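Ticket 105 – Sindilby table, uneven color after oiling
Opened by: Folke Granström
Product: Sindilby tabletop, brown, finished with Farkell hard oil
Status: Waiting for customer

Folke wrote:
First off, I love this table! Big, solid, and the color is wonderful. I oiled it last night with the Farkell and now the brown looks mottled, a bit darker in patches. I used 100 ml for the whole top and wiped it down after 32 minutes. Did I leave it too long?

Prindero support wrote:
Great to hear you're enjoying it! The can says 15 to 20 minutes, so some oil probably stayed on the surface. Rub one patch with a dry white cloth and tell us if any color comes off.

Folke wrote:
A little did, near the middle. I went over that part with the Halvorsen pad and it already feels so much smoother – really pleased. The other patches I can only see with the lamp on.

Prindero support wrote:
Lovely, keep going with the same pad, light pressure, along the length. Leave it overnight and check it again in daylight before adding any more oil.

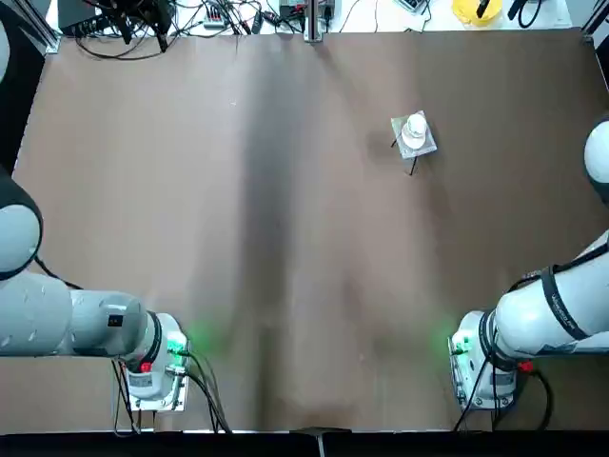 Can I put a hot mug on the table the day after oiling?
Wait a full week before hot mugs, and use a coaster even then.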